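恩戈博家居用品集团发布餐桌纺织品旧布回收与再生计划

纽尔克堡,17/10/2023

恩戈博(Ngcobo)家居用品集团今日宣布,面向家庭用户的餐桌纺织品回收与再生计划即日起在纽尔克堡(Nurkberg)及普鲁克内斯(Prukness)两地同步实施。计划涵盖桌布、餐垫、餐巾及桌旗等品类,不限品牌,不限购买年份。凡居住于上述两地的家庭,均可将不再使用的餐桌纺织品送至指定收集点,由集团统一分拣、清洗和处理。

本计划的筹备工作历时十四个月。筹备期间,集团在两地选取129户家庭开展入户访问,并回收有效问卷2,266份。问卷结果显示,71%的受访者家中存有一年以上未曾使用的桌布或餐巾,其中多数人表示不清楚应如何处置。部分受访者曾尝试将旧布投入衣物回收箱,但因材质、涂层或污渍等原因,相关物品往往未被接收。

集团纺织品事务总监佐德瓦·范维克(Zodwa Van Wyk)表示:“餐桌纺织品在家庭织物中所占重量不大,长期以来没有单独的回收渠道。棉麻混纺、涤纶印花和带防水涂层的桌布,处理方法各不相同,混在一起便难以再利用。我们希望先把分拣这一环节做扎实,再谈扩大规模。”

根据计划安排,收集点设于集团在两地的直营门店及部分合作社区服务站。居民送交物品前无须拆除花边、流苏或挂环,但应清除食物残渣,并将带有塑料涂层的桌布与普通布料分开装袋。有霉变、油漆或化学品污染的物品不在接收范围之内。每户每次送交数量以两袋为限。
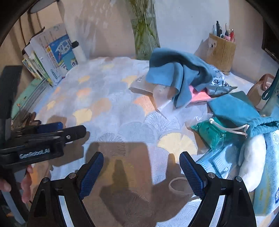
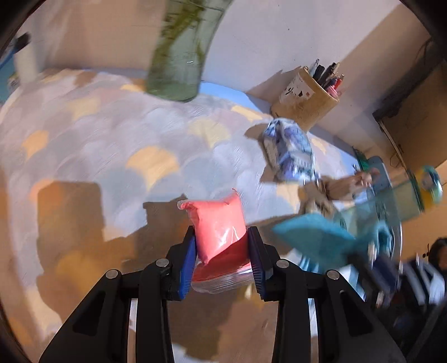

图:铺有浅色图案桌布的桌面。

收集所得物品将运往集团位于普鲁克内斯的分拣中心。分拣中心按纤维成分、涂层情况及磨损程度将物品分为四类:状况良好者经高温洗涤后,捐赠予社区食堂及公益机构;局部磨损者裁剪为餐垫、杯垫或抹布;以棉、麻为主且无法直接利用者,经开松处理后制成填充材料;其余涂层类制品则交由具备相应资质的企业处置。各类物品的去向将按季度汇总,并在集团网站公布。

与计划同时推出的还有“雅斯托冯”(Jastovon)餐桌布品系列。该系列首批产品包括长方形桌布三款、圆形桌布两款及配套餐巾,均采用单一纤维织造,缝线与面料材质一致,以便日后回收时无须拆分。产品标签以织入方式标明纤维成分,避免印刷标签经多次洗涤后无法辨认。雅斯托冯系列将于12月起在两地直营门店发售,包装采用100%再生纸。

范维克总监指出,单一材质织造对花色设计提出了较高要求。设计团队在浅色底布上反复调整染色工艺,力求使产品在日常家用条件下保持色泽稳定。集团亦就洗涤与收纳方法编制了使用说明,随产品附送,并供未购买产品的居民在门店免费取阅。说明建议,浅色桌布初次使用前应以冷水单独洗涤,收纳时宜卷放,避免长期折叠形成折痕。

为便于居民了解餐桌纺织品的分类方法,集团将在纽尔克堡门店设立咨询台,由门店员工现场协助辨识材质。普鲁克内斯分拣中心计划于明年起接受学校及社会团体预约参观,每场约71人以内,具体场次及报名办法另行通知。

集团同时说明,本计划现阶段不涉及窗帘、床上用品及服装。上述品类已有较为成熟的回收途径,居民可继续按当地规定投放。计划首期为期两年,期满后集团将根据收集数量、分拣结果及居民反馈,决定是否扩展至其他地区及其他品类。

关于恩戈博家居用品集团

恩戈博家居用品集团总部设于纽尔克堡,主要从事餐桌纺织品、厨房布品及家居收纳用品的设计、生产与销售,在纽尔克堡及普鲁克内斯设有直营门店、仓储设施及分拣中心。

媒体垂询

恩戈博家居用品集团 企业传讯部
收集点地址、开放时间及接收标准,请向各直营门店查询。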